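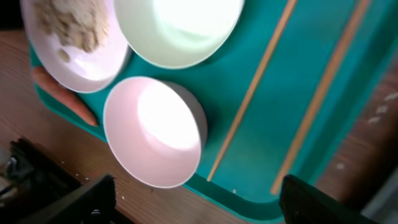
Sorted out how we do lunch and washing up on trays this week. Writing it down in a thread so I remember what I changed.

1/ The rule is simple. Everything for one person goes on one tray, gets carried to the table, and goes back to the kitchen on the same tray. Before this I was making four trips and leaving a bowl on the stairs.

2/ Small bowls are better than plates for this. A plate takes up the middle and everything else ends up hanging over the side. Three bowls sit together well enough and there's still space for a carrot and the chopsticks.

3/ I put the dry stuff out first and leave the other bowls empty until people sit down. Anything with a sauce in it gets poured at the table. I learnt that one in August with a tray of miso and a door that opens inwards.

4/ Trays with a raised rim only. I had a flat one from Gotport that looked very smart and it was useless. Bowls slid about every time I turned a corner. It now lives under a plant.

5/ Long chopsticks go along the tray, never across the bowls. Across the bowls they roll off. I have picked up the same pair 3 times in one lunch.

6/ Now the washing up, which is the part I kept putting off. We haven't got a dishwasher in this flat. I used to drain everything on a tea towel and the tea towel was always soaked through by the second bowl.
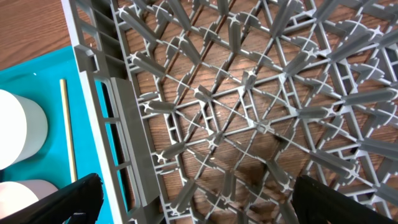 Severino Villalobos replied to say that pegs are fine for plates but small bowls fall over between them, and he gave up and went back to a wire drainer.

7/ Fair point from Severino. They do fall over if you stand them up like plates. I lay mine at a slant, open side down, and let them lean on the pegs behind. Cups go upside down, same as anywhere.

8/ The rack goes on the table and the tray goes next to it. Tray on the left, rack on the right, because I'm right-handed and that's the way my arm goes. Swap it if you aren't.

9/ The rack has no bottom to speak of, so water goes straight through on to whatever is under it. If you've got a wooden table, shake things over the sink first, or put a towel under the rack. I oiled our table last winter and I would like to not do it again.

10/ Chopsticks don't go in the rack at all. They drop through the gaps. I stand them in a jar, thin end up, and leave them overnight.

11/ Meron Ayele asked what I paid. The rack was 2 pounds second-hand and it's 32 cm on the short side, so measure your table before you get one. The tray was from Sisay and I've lost the receipt.

12/ Still to sort: somewhere to keep the rack when it's not in use. It doesn't fold and it's too deep for the cupboard - at the moment it hangs on the back of the larder door and bangs when you open it. Suggestions welcome.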